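Stop Throwing Away the Slow Demonstrations

May 4, 2026

There is a habit in our field that I would like to argue against. When a group collects teleoperated demonstrations for training a policy, somebody sorts them by duration and deletes the slowest part. The reasoning sounds healthy: slow means the operator was unsure, and we do not want the robot to learn to be unsure. I did this myself for two years, and I now think it was a mistake.

Last October our small team at Kenov finished a set of 2000 demonstrations of sorting electronic parts with two arms. By our usual rule, 795 of them were too slow. We trained one policy without them and one policy with everything, and we tested both on the same 30 starting layouts, several times each. The policy trained on the clean set moved beautifully. It also failed more often, and it failed in a particular way: after a bad grasp it continued the motion with closed, empty fingers, as if nothing was wrong.

When I watched the deleted episodes again, the explanation was in front of me. Most of the slow operators were not unsure at all. They had touched a part badly, opened the fingers, moved back a little and tried from another side. This is exactly the behavior we want in a robot, and our filter had removed nearly all of it.

I know the usual answer, that one can collect corrections later, when the policy already runs and a person takes over at the moment of failure. It is a good method and we use it too. But it is expensive, and it is strange to pay for corrections after we had them on the disk and erased them. Hirose, our labeling tool, now lets us mark an episode as "slow with recovery" or "slow without reason." Going through 114 episodes takes one person one afternoon - I do not consider this a high price.

Small parts make the problem easy to notice. A capacitor stands on a narrow base, and a button with a round cap offers not much to hold. With two arms there is also the question of who waits. In fast demonstrations, one arm places its part while the other one is already looking for the next, and the operator gets this rhythm only on a good day. On other days one arm stops above the tray until the other has finished, and our old rule punished this patience.

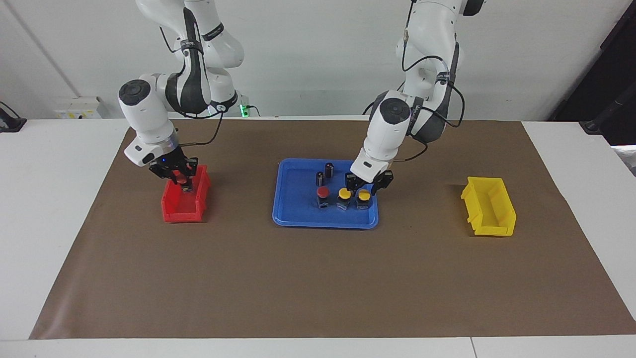 Aoi Nishimura read a draft of this text and objected that I give duration too little credit. In her own tests, keeping every slow episode taught the policy to pause in places where a pause had no use, and she would keep the time limit but apply it to each part of the task separately. I accept the first half of this. Our full policy did wait too long before some grasps, and we have not solved it. A limit for each part still cuts the second attempt, though, and the second attempt is what I want to save.

So my request to other groups is modest. Before you publish a filtered data set, please publish also the list of what was filtered and by which rule. We will do it with ours.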